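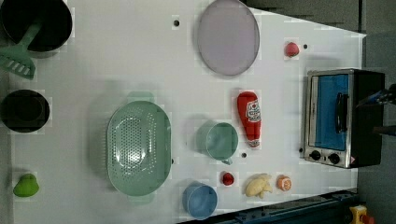

Pretend play starts before most adults notice it. A baby of a year or so puts an empty cup to her mouth and makes a slurping noise. Looks at you. Does it again. A few months later the cup goes to the doll's mouth instead and something big has happened, although it looks like the same cup. By preschool age the props can be nearly anything, but look at what the toy shelves offer: a lime-green pear nobody can eat, a mint-green plastic spatula resting across a black pot. A child knows perfectly well the pear is not a pear. She will still tell you it's too hot and you have to blow on it. Holding both of those ideas at once is the subject of this chapter.

Chapter 5
Pretend Play and the Play Kitchen

What you should get from this chapter
How pretending changes between the first birthday and the start of school.
The difference between object substitution and role play. Students mix these up every term.
What an adult can do in the kitchen corner, and when to stay out of it.
How to write a play observation another person can use.

Words to know: object substitution, role play, script, play frame, solitary play, parallel play, shared pretense. All explained as we go. Don't memorize them yet.

5.1 Before you read

Go watch a child for ten minutes. Any child between two and five, with the family's permission of course. Write down what the hands do and what the mouth says, in two columns. No opinions in either column. "She was bored" is an opinion. "She put the lid down and walked to the window" is not. Keep the page, you will need it in section 5.4 and again at the end of the chapter.

If you have no child to watch, use your own memory. What did you play? Restaurant, school, hospital, horses? Who got to be the boss of it? Most people remember the arguing better than the game. Write that down too, the arguing counts.

5.2 Three things that change

Researchers slice this up in different ways. We use three changes because they are easy to see from across a room.

First, who gets the pretending. Early on it is all aimed at the self. The child pretends to eat, pretends to sleep. Then it moves outward. The bear is fed, the bear is put to bed. Later still the bear does things on its own account: the bear doesn't want soup, the bear wants to go home. At that point the child is running somebody else's mind as well as her own. Hard work.

Second, what can stand for what. Young toddlers like a prop that looks like the real thing. A toy phone is a phone. A block is a much harder phone, and an empty hand is harder still. This is object substitution. It gets easier with age, but not on a neat schedule, and a tired four-year-old may want the realistic prop back. Let her have it.

Third, how long the chain is. One act, then two acts in order, then a whole string. Stir. Stir, pour. Stir, pour, carry, serve, "that will be 300 dollars." We call a familiar string a script. Children take their scripts from home, so expect differences. One child's dinner ends with washing up and another's with a bag handed through a car window. Neither is the right dinner. Teachers sometimes correct the second child without meaning to, by setting the table for him.

5.3 Alone, beside, together

Now add other children. In solitary play a child pretends alone. In parallel play 2 children cook side by side, maybe copying each other, and each has a seperate meal going. In shared pretense they are cooking the same meal, and so they have to agree on it. Who is the mom. Whether the baby is sick. Whether dogs are allowed to eat cake.

Listen for the moment a child steps outside the game to fix it. "Pretend you didn't see me." "No, it's not burned, it's supposed to be like that." The voice usually changes. Flatter, faster, more like a stage manager. Then back in. Keeping track of what is inside and what is outside is what we mean by the play frame, and you can hear it much sooner than you can see it.

A note on older and younger children together. The older ones tend to hand out the parts, and the younger one is the baby or the dog, over and over. Is this a problem? Sometimes. Some little ones adore being the dog. Watch the face before you step in.

5.4 A case to work with

The Jullik center has a mixed-age room and a kitchen corner that was always crowded in the morning and dead by lunch. Staff thought the children were tired of the toys. They bought more food pieces. Nothing changed. Then one teacher sat down and did what you did in 5.1, two columns, for a week in April. Her notes showed that play stopped at the same spot nearly every time: the food was cooked and there was no one to give it to. No table, no chairs, no dolls, those were kept across the room. Scripts broke off at "serve."

They moved 2 chairs over. Later a box of dolls.

Before reading on, take out your own page from 5.1. Where did the play stop, or turn into something else? What was the last thing said before it did? Compare with a classmate's page. You may find that one of you wrote mostly hands and the other mostly mouth. That is normal, and it's why we use the two columns.

A second room, at the Mondel center, had the opposite trouble. Plenty of customers and no cook. All the children wanted to order and be brought things. The teacher took a job as a very slow waitress, got every order wrong, and was fired by the children within minutes. They took over the stove. She stayed out after that. Section 5.6 comes back to her, becuase leaving the game was the difficult part and she has a good deal to say about it.

5.5 Setting up the corner

We begin with space, then props, then people. Bring a rough sketch of a room you know, pencil is fine. Mark the doors, the sink and any place where children already gather without being asked. Leave the furniture off for now.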